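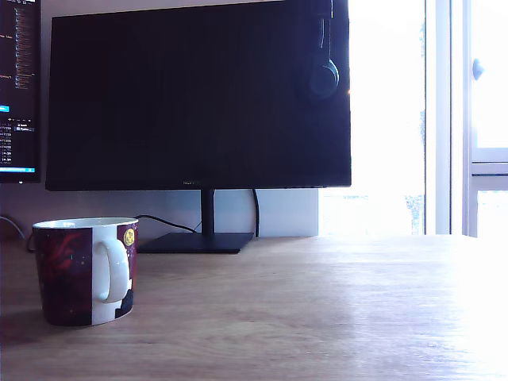

Should a first robot arm be built at home or in a shared workshop?

Build the frame in the workshop and do everything after that at home, at the desk you already use.

I have done it both ways. My first arm was built from start to finish at Kemeys, the shared workshop on the Flanirau estate, over a winter. The second one I cut and drilled at Kemeys and then took home in April, in two boxes, and I have worked on it there since. The second arm is not a better design. It has the same motors and nearly the same fingers. It does more, and I put that down to where it lives.

A workshop is good for noise and mess. Kemeys has a drill press, a decent saw and people who know how to use them. Tomos Harries showed me why my shoulder bracket kept cracking (I had the holes too close to the edge) and it took him less time than it took me to find the broken piece. I would not have worked that out alone. If you have never built anything with moving parts, go to a place like that for the mechanical work and pay the membership. Mine is 30 a month and I have never argued with it.

The trouble starts once the arm can move. From then on the work is mostly small changes followed by watching. You shift a number, run the grip, look at it, and shift the number back. At Kemeys I had to clear the bench by closing time and bolt the arm down again at the next visit, never in quite the same position. Half of each evening went on getting back to where I had been. I kept a log for the first arm, Pliltum, and it lists 114 test runs. Over 30 of them are marked "re-zero only", meaning I learned nothing except where the table was.

At home the arm stays put. I can make one change before breakfast and leave it there. The light also changes through the day, and I have come to think that is useful. Kemeys has strip lights and no windows in the back room, so a camera there sees the same thing at noon and at 9 p.m. A grip that has only been tuned under strip lights may go wrong next to a bright window, and most of the places I want an arm to work have windows.

The same goes for what you ask it to pick up. In the workshop we all used foam blocks, which forgive a lot. At home I use things that are shaped like things. A cup is a fair test – it tapers, the lid sticks out past the sides, and if the fingers close at the wrong height it tips.
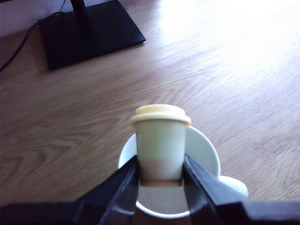 The small cup in the gripper, with the white cup underneath.

Elin Mathias, who runs the evening sessions at Kemeys, disagrees with most of this. Her view is that people who take their builds home stop asking for help, get stuck on a wiring fault and give up. She has seen it happen with good projects. She is right about the risk. I spent 11 evenings on a fault that Cheuk-hei Yen later found by wiggling one connector. If I had been at the workshop that would have been one evening, and I would have had my weekends back.

Safety is her other point, and I take that one more seriously. A shared room has an emergency stop on the wall and rules about standing clear. A desk at home has whatever you put there. So put one there. Fit a switch you can hit without looking, keep the motor current low until you trust the code, and do not run the arm while you are out of the room. I would say the same to somebody with a much smaller kit than mine.

What I would like to see is workshops planning for builds that come and go. Kemeys could lend out a base plate with fixed holes, so an arm sits in the same position on the workshop bench and on the desk at home. Idris Rosser has drawn one up and it needs only a sheet of aluminum and an afternoon on the drill press. It would have saved me all of those re-zero runs. The drawing is pinned up by the door, and he is looking for someone to help cut the first batch.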